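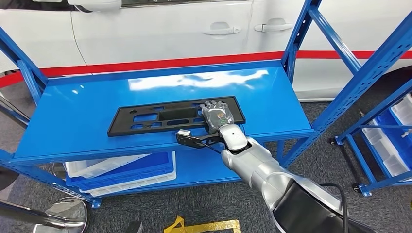
Since the update of the Zarei label program, our Brotitora printer is making labels which the hand scanner reads badly or does not read at all. The text on them is sharp and I can read it without glasses, but the barcode under the text gives an error sound, or the scanner stays silent. I have the problem with the narrow label size only. We cannot simply change to the wide one, as many of our parts have very little flat surface to stick on. A long black plastic panel like the one lying on the blue shelf has a big window near the middle and a row of smaller cutouts on both sides, so a wide label would cover an opening. The narrow label was chosen for parts of this type and we would like to keep it.

Ticket opened by: Mesfin Tesfamariam, parts store
Company: Pratarden
Opened: September 5, 2022
Subject: Narrow barcode labels not readable after update
Priority: Normal
Product: Zarei label program, Brotitora desktop printer
Status: Closed by customer

What I expected
The scanner reads the label at the first try, the same as it did with the old version of the program. I did not change anything in the templates myself.

What happens
The wide labels are read well. The narrow labels are read sometimes, if I hold the scanner very close and move it slowly to the left and right. When it reads, the part number is correct. I never got a wrong part number, only no part number. I write this because your form asks if the data is wrong, and the data is not wrong.

Already tried before opening the ticket
Printer switched off, waited, switched on again.
Print head cleaned with the cleaning pen from the box.
New roll of labels, from a different carton.
Other USB cable.
Printed from my colleague's computer, which also has the new version. Same bad result.
Scanner tested on labels from May. All of them read immediately, also the narrow ones.

The last point is the reason I think it is not the scanner.

Reply from Cerkora Support
Hello Mesfin, thank you for the detailed report. Please send us the settings page of the printer (hold the feed button until the light blinks, then release) and tell us which resolution is selected in the program under Printer, Advanced. Please also try a lower print speed and let us know if there is any change.

Reply from Mesfin Tesfamariam
Settings page is attached as a scan. In the program the resolution says 600. On the settings page I also see 600, so I believe they agree with each other. I lowered the speed to the slowest step. The black became more black, but the scanner did not improve. To be exact, I feel it became a little worse, but I did not measure this.

I have one more observation. If I print the narrow label rotated by 90 degrees, so that the bars stand in the other direction on the roll, the scanner reads it without difficulty. Of course then the label does not fit and the end of the part number is missing. I only mention it in case it helps you.

Reply from Cerkora Support
That observation is useful, thank you. When bars are printed across the direction of travel, too much heat makes each bar a little thicker and the white gaps close up. On a narrow label the gaps are already small. Can you check the Darkness value in the template itself? The template value has priority over the value in the printer settings. Right click on the template, Properties, Output.

Reply from Mesfin Tesfamariam
I did not know that the template has its own value. In the wide template the field is empty. In the narrow template it is filled in with the maximum. I am sure I did not type it, and my colleague says the same. I changed it to empty and printed again. Now the scanner reads most of the labels, but not yet all.

Under the magnifying glass the old May label still has clearer gaps than the new one. So I think we found one cause and there is maybe a second cause.

Reply from Cerkora Support
Good progress. The update imports older templates and in some cases fills an empty Darkness field. We have registered this for the development team. For the remaining part, please open the barcode object in the template and look at Bar Width. If it says Auto, set it to 4 dots. Then print a small number of labels, stick them on the parts where you normally use them, and scan them there. Please do not test only on the backing paper.

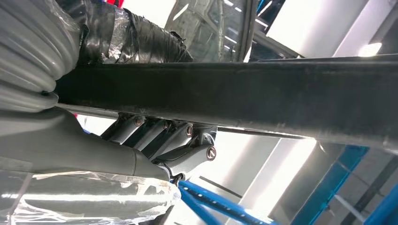

I set Bar Width to 4 dots and the printed label is now good. On the backing paper the scanner reads every one at the first try, from a comfortable distance. On the parts I still had some failures, and this time I believe it is our own surfaces and not your program. The big parts are often not clean enough to take a label. You see it on the matte black beam, with its faint gray streaks and dust marks along the length. If I stick a narrow label on such a surface without wiping, the corners lift, and then the barcode bends and the scanner does not like it. I wiped one dusty part with a dry cloth, stuck a new label, pressed it with my thumb from the center to the ends, and it scanned well.

I also have a question about stickers on tape. One of my colleagues likes to put the label on black tape, as it can be removed later without marks. When the tape is pulled tight the label is flat, but when the tape has wrinkles the label takes the same wrinkles. Is there some recommendation from your side?

Reply from Cerkora Support
We would not recommend a narrow barcode on tape. If the label must be removable, Cerkora has a removable version of the same size. The adhesive is weaker, so a clean surface is even more important. On curved parts, turn the label so that the bars run around the curve like rings and are not bent themselves.

Reply from Mesfin Tesfamariam
Thank you, this is clear. I have asked our purchasing for one roll of the removable type to try. We still have about 2,000 labels of the normal type and will use them first.

I left the new settings running for the full shift. The goods-in desk had no error sounds from new narrow labels on wiped parts. The bad labels from the days after the update we will replace when we meet them. I do not want to search for them all on the shelves.

For other customers who find this ticket, the settings that work here:
Template, Properties, Output, Darkness: empty
Barcode object, Bar Width: 4 dots, not Auto
Printer speed: put it back to the middle step, slow is not needed
Wipe the part, press the label from the center

One small wish for the developers. When the program changes a value in a template during an update, please show a message with the name of the template. I would have looked there on the first day.

Reply from Cerkora Support
We have added your wish to the report on the Darkness field. The correction is planned for the next maintenance release. Until then, please check the field again if you import other old templates. May we close the ticket?

Reply from Mesfin Tesfamariam
Yes, you may close it. I checked the other templates also. The shipping template had the same maximum value in it, and I have emptied it.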